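Ballex desk with side panel, walnut color — my review after two months
Reviewed by Ghazal Ranjbar, 18 Oct 2023

I bought this desk from the Jemdale shop in Bedcombe for our small work room. I wanted a plain top, no drawers, and a brown that is warm and a little red. My old desk was gray and I was tired of it.
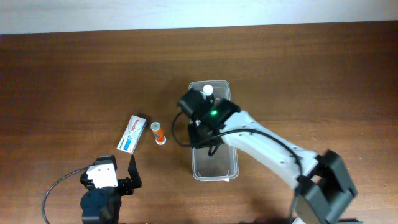
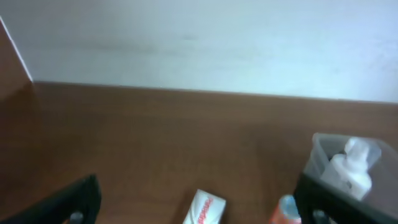 The brown top against our pale wall.

First the color. On the website it looked darker, almost like coffee. At home it is more red, and I like it better this way. The grain lines are printed quite softly, so the top does not look busy when I put small things on it. My colleague Hooman Hassanpour thought it was real wood until he knocked on it.

The surface shines a little. In the morning this is nice, but in the evening my lamp makes a bright spot and I must move it to the side. If you are sensitive to this, choose the matte version, it costs the same.

Cleaning is easy. I use a damp cloth and one drop of dish soap. Tea came off without a mark, also after one night. Glue from a price sticker was harder, I needed oil for that. I have one scratch already, 2 cm long, from a metal ruler. It looks pale and I could not hide it with a wax pencil.

Assembly took me one evening with Nasrin Babaei helping. The instructions have only drawings, and step 6 shows the side panel the wrong way around. We had to take out four screws and begin again. Please look at the holes before you trust the drawing. The panel is heavy, so I do not recommend to do this alone.

It stands steady on our floor. When I write by hand it does not move — my old one did, all the time. I only wish there was a hole for cables at the back. Now my cables go over the side and it is not pretty.

The delivery was three days late, but the driver telephoned before.

I give four stars from five. I would buy it again, but with the matte top.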